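Prurkel on a two-arm bench: questions we keep getting

Last edited 2023-09-22 by Larysa Romaniuk

Read this first if you are thinking of installing Prurkel because of the launch video. We have run it on our sorting bench since August, and the answers below are grumpier than the ones on the project site. If you want the cheerful version, go there.

What is Prurkel?

A task layer. It takes a written instruction ("food and drink in the right basket"), looks at the head and wrist cameras, and hands out short motion targets to whatever controller you already have. It does not replace your controller. It does not do collision checking worth the name, although the word "safe" appears on the site more often than I would like.

So is it a planner or a policy?

Depends which page you read. In our hands it behaves like a policy with a planner bolted on the side. The planner part picks the next object and the basket. The policy part does the reach and the grasp. They share a state file, and when the two disagree about whether something is being held, the policy wins. There is a flag that is supposed to change this. We set it and saw no difference in the logs.

Does it need to be trained on our objects?

The site says no. We started with no extra demonstrations and got results I would not show to anyone. We then recorded 125 episodes on our own bench and fine-tuned on those, and it became usable. I would call that needing to be trained on our objects. Budget for it.

Which camera matters most?

The wrist one, for anything small. The head view is fine for deciding which basket is which, but for lining up on a can that has been knocked over it gives you very little to work with. Turn the wrist stream down to save bandwidth and the grasps go first.
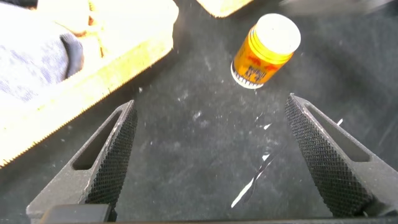
The default settings crop the wrist stream to a square before resizing it. On our mount that throws away the sides, where the fingers enter the view, and the fingers are the best reference the model has for how far off it is. Set crop_mode to none and accept the slower step. Then check that the setting survived, as the launcher rewrites the config file on upgrade and has undone ours twice.

How does it know it has grasped something?

Mostly by guessing. It compares finger opening with an expected width and combines that with a score from the wrist view. With a rigid can the opening is a fair signal. With cloth it is close to useless, and a folded towel corner will happily pass as "gripper closed on nothing." If your hardware gives you motor current, feed it in through the extra_state field. The documentation mentions this field in one line. It should have its own page.

Can both arms move at once?

They can. Whether you should let them is another matter. Arm assignment is decided once per object and never revisited, so an arm that has picked up something on the far side will carry it all the way across while the other waits. We run one arm at a time for transfers and have lost very little speed by it. The site's figures for two-arm throughput don't say what the objects were or how far apart the baskets stood. I'd want to know both before believing them.

What does "sorted" mean in the success rate?

My favorite question, and the one I trust least in other people's write-ups. Prurkel's own scorer counts an object as placed when the gripper opens inside a box drawn over the target basket. That's it. The object can bounce out, hang on the rim, or land on top of a pile and roll back down. All of those score as placed.
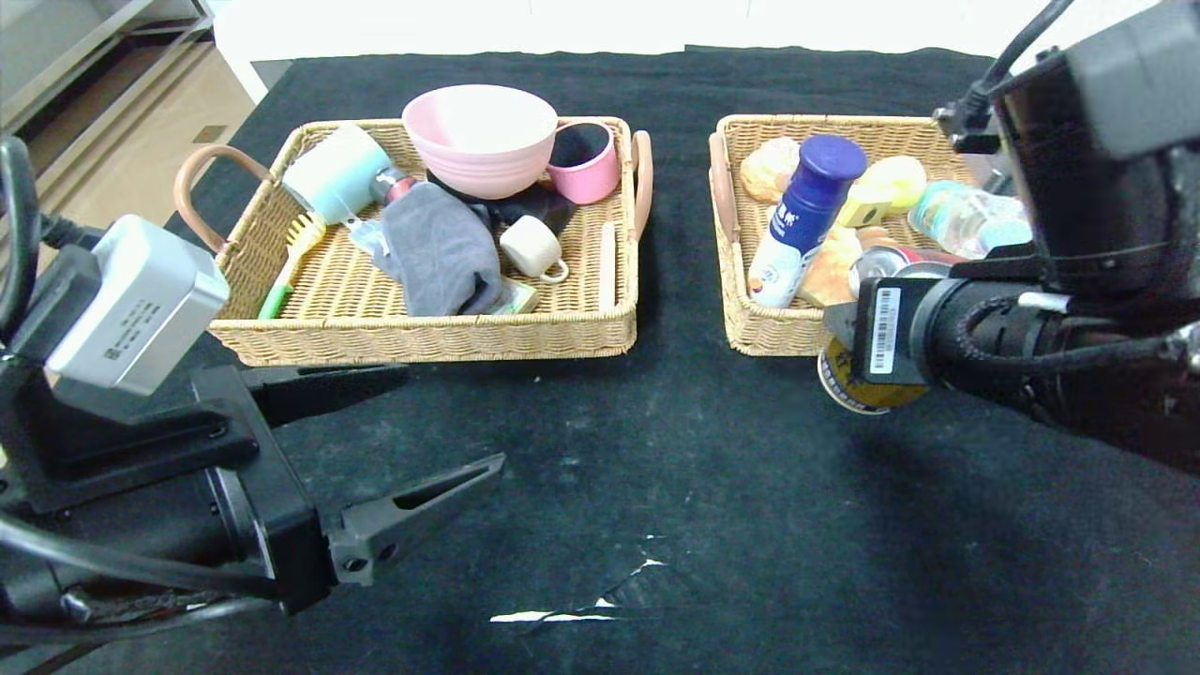
Suryani Mandagi wrote in to say that this is too harsh, that the box test was only meant for quick regression checks and that any team publishing numbers from it ought to know better. Fair enough as far as it goes. But the scorer is what runs when you type the evaluate command, its output is labeled success_rate, and there is no warning printed next to it. People will paste that number into slides. We did, once.

What we do now is save the head view a few seconds after release and have a person mark it. On our last batch of 54 trials the hand marks and the built-in score disagreed often enough that I stopped looking at the built-in one.

Does it cope with a basket that is already full?

Not by design. The release point is chosen from the basket's outline, with a fixed height above the rim. How things are piled inside doesn't enter into it. You can raise the height, which makes drops longer, or lower it, which makes the fingers plow into whatever is on top. There is a fork called Kokon that estimates fill height from depth. I have tried it. It works on boxes and gets confused by clear bottles, so we went back to the main branch and a compromise height.
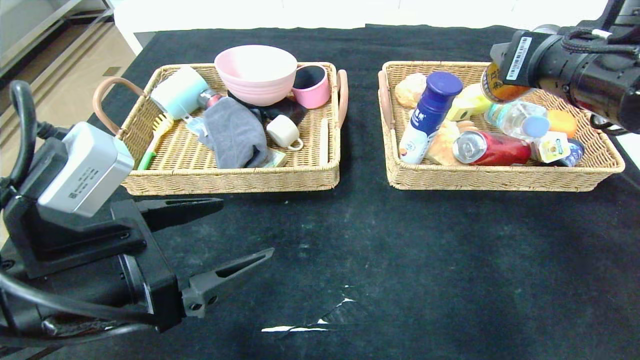
Hnat Derkach asks why we don't just put a force threshold on the last part of the descent and let the arm feel its way down. We tried that for a while. The threshold that stops before crushing a bread roll also stops for cable drag on our right arm, and then the thing hangs there until the timeout. If your cables are better managed than ours, go ahead, and please send us your values.

How big is the log?

Too big. A short session left us with 2,838 files, most of them duplicate thumbnails. Set thumbnails to off. Keep the state file and the raw streams. You will need the raw streams the first time you argue with somebody about what the gripper did.

How long does a step take?

About 500 milliseconds on our machine with no cropping. The site quotes a faster figure, with cropping on, on hardware we don't own.

Would you recommend it?

For a bench like ours, with a person nearby and time to check results by hand, yes, grudgingly. For anything running overnight I'd wait until grasp checking and scoring are fixed. Both have had open tickets for as long as we have been using it, and the last reply on each is "planned."

Related pages

Setting up extra_state with motor current
Kokon fork: notes from a short trial
Wrist camera mounts and what they hide
Hand-marking release frames, by Nuanchan Rattanakul
Why we stopped using the Senden scheduler
Older: Liew controller, joint limits and other surprises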